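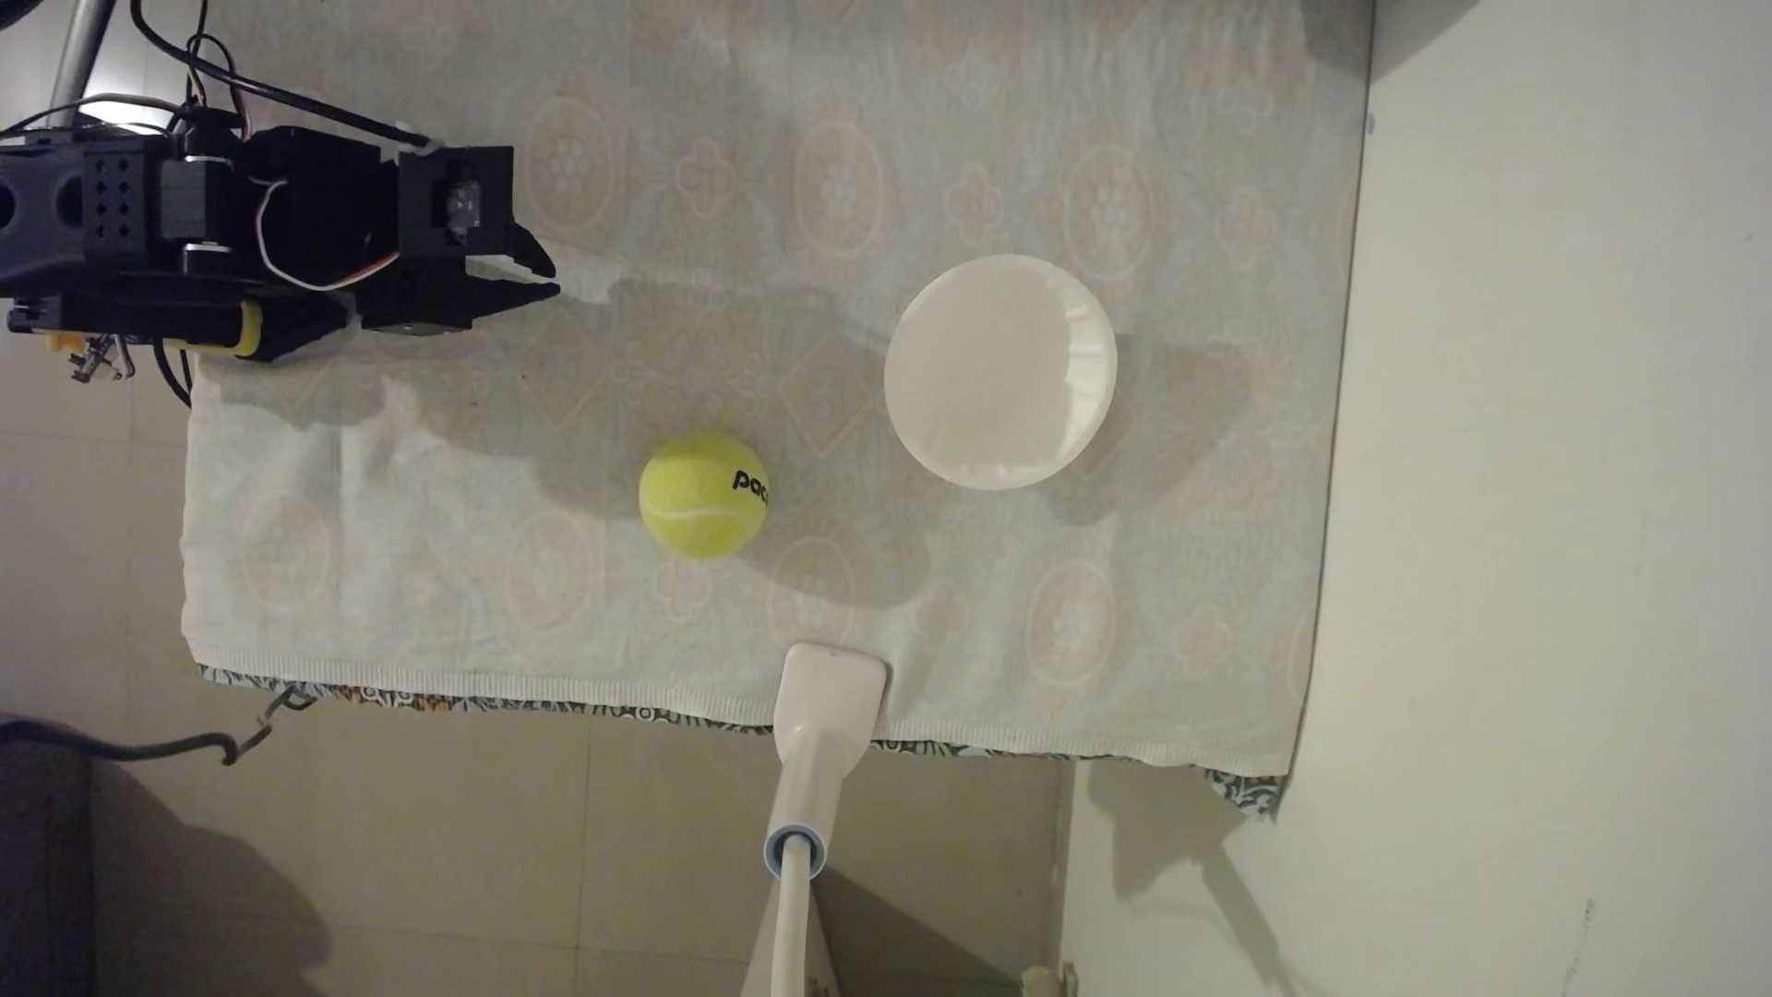 Our rules were written for machines behind fences, and the small arms never had a fence, one respondent told the drafting group during the first round of comment on the Moltura Code. The remark was repeated in several later submissions and is now quoted in the foreword to the revised text.

A Common Rulebook for Small Arms

The Moltura Code of Practice for Light Manipulators was first issued as a short set of house rules for teaching workshops in Skirkitport. It covered storage, charging and who could sign out a key. The revised edition, released for public comment on Apr 23, 2025, is a longer and more careful document. It addresses the daily use of small servo-driven arms in rooms that were not built for them: classrooms, shared offices, spare rooms and the back areas of repair shops.

The change follows a review of 628 incident and near-miss records supplied by 29 sites. Most of the records describe events of little consequence. An object was dropped, a cable pulled out of its socket, a finger pinched while a part was being changed. The reviewers nonetheless found that the same events came up again and again, and that few of the sites had any written procedure for preventing them. Where procedures did exist, they had often been copied from guidance for heavy industrial equipment and were ignored for that reason.

The Hukovstead Institute, which maintains the Code, has asked that the new edition be read by the people who set up and run the equipment as well as by those who approve its purchase. The language has been shortened accordingly. Terms such as "risk owner" have been removed, and each clause now begins with the action to be taken.

The work area

The Code defines the work area as everything the arm can reach at full extension, together with a margin of one hand's width. The margin applies upward as well as outward. Shelves, lamps and hanging cables are to be included when the area is measured, and the measurement is to be made with the gripper open.

Marking the area with tape is recommended where the arm stays in one place. Where it is moved often, a plain cloth or mat may be used instead, provided that it lies flat and that the moving parts cannot catch its border. Patterned cloth is allowed. Sites that use a camera to guide the arm are advised to record which cloth was in use, as a change of background can alter results and make two sessions hard to compare.

Several respondents objected to the use of cloth at all. Cárdenas, a supplier of teaching kits, argued in its submission that a hard surface is easier to clean and does not shift. The drafting group accepted the point for liquids and small parts. For general handling work it kept the cloth option, noting that a soft surface reduces both noise and rolling.

Cables and exposed wiring

More space is given to cables than to any other subject. On small arms the wiring is commonly run along the outside of the joints, with slack left over so that each joint can turn. Too little slack strains the connector. Too much allows a loop to swing into the path of the gripper.

The Code asks operators to move each joint slowly to both ends of its travel before the first session of the day and to watch every loop as they do so. A loop that touches the work surface, passes between the fingers or tightens at any point is to be rerouted before power is applied to the gripper. Ties should be placed on fixed brackets and should leave the wire free to slide. Power leads are to be kept apart from signal wires where the layout permits, and any lead that crosses the floor is to be placed where people do not walk.

Connectors are to be inspected by eye and by touch. A plug that can be moved in its socket with light pressure is to be treated as a fault, even when the arm appears to be working normally.

Choosing objects for handling trials

The earlier edition said nothing about what an arm should be asked to pick up. The revised text sets out a short series of trial objects, beginning with items that are light, soft and larger than a coin. A tennis ball is given as a suitable first object, paired with a plastic cup or bowl as the container. The ball is easy to see, does no harm if dropped and shows at once whether the grip is centered.

Containers should be light enough to give way if the arm strikes them. Fixing a container to the surface is discouraged in early trials. The operator should note its position and the direction of its opening at the start of each attempt, and should restore both before the next one. The Code suggests five attempts in each position before anything is changed. Glass, ceramics and anything with a blade are excluded until the site has completed the full series.
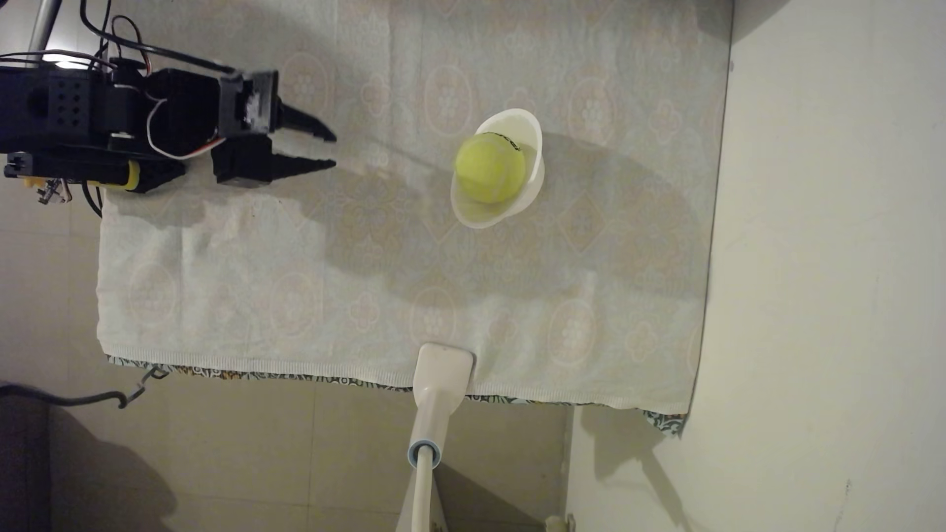 Stopping and approaching the arm

An arm that is still may be holding its position under power. The Code therefore separates "paused" from "stopped" and requires that both words be used in the same sense by everyone in the room. A paused arm may move again without warning. A stopped arm has had its power removed, and its joints may sag.

Hands may enter the work area only when the arm is stopped, with one exception: an object may be put back in place while the arm is paused, provided that a second person has a hand on the switch. This exception drew more comment than any other clause. Teachers asked for it to be kept, as a full restart between attempts can use up much of a lesson. Insurers asked for it to be removed. The present wording is a compromise and will be reviewed after one year of use.

Keeping a record

Each session is to be logged on a single page. The entry should give the name of the operator, the software version, the objects used and any event that caused a stop. Filling in the page took test sites around 5 minutes. Failed grasps are to be entered in the same manner as successful ones. Sites that keep video are asked to store it with the page it belongs to and to tell visitors that recording is in progress.

Comment period

Comments on the draft are accepted until the end of May and may be submitted in writing to the Hukovstead Institute or in person at the Skirkitport reading room. Each comment should cite the clause number and, where possible, propose replacement wording. Sites already working under the earlier edition may continue to do so until the final text is published.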